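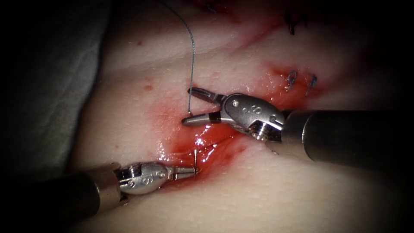
Foltell Suture Practice Kit: what you get for the money

Reviewed by Luzius Oberholzer, 10/06/2026

Foltell sells this as a complete wound-closing course for teams that already own a two-arm surgical robot. The box holds 20 tissue pads, a bottle of red fluid, a drape, thread with curved needles attached and a login for the Gutside scoring software. Instruments are your own problem. The price is 668 for the box, and refill pads come in packs of 20 at 149. I think that is steep for something you stitch up and bin.

The pads

They are better than I expected and not as good as the leaflet says. "Indistinguishable from the real thing" is a claim I would take off the page. The surface has some give, and the edges of the cut will tear if you pull at a bad angle, so beginners do get punished for rushing. You can write on them with an ordinary marker, handy when several trainees share a box.

Fluid

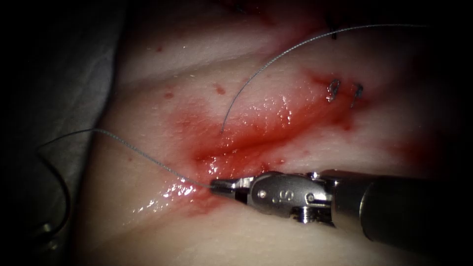 Gutside is where I have most of my doubts. It gives each closure a mark out of 200 from the video, and Foltell would like you to believe that mark means something. We ran the same recording through it twice and got two different totals. Glare seems to be part of the trouble: with bright reflections sitting on the blood just left of the jaws, and a grey thread running off into shadow, I can see why software would struggle to follow the line. A human marker copes with that easily enough. Foltell's support desk told us to use less fluid – fine, but the fluid is a good part of what we paid for.

Kamol Wattanapong, who trains our new starters, likes the kit more than I do. He ignores the scores and uses the pads for needle handling and thread control, and says they are worth having for that alone. He still buys his spare thread from Masberg.

Verdict

Buy the refill pads if you have the robot time to use them. Leave the full box until Gutside has been fixed. An update is promised for September, and I will run the same recordings through it then.

Delivery was quick. The drape has no spare.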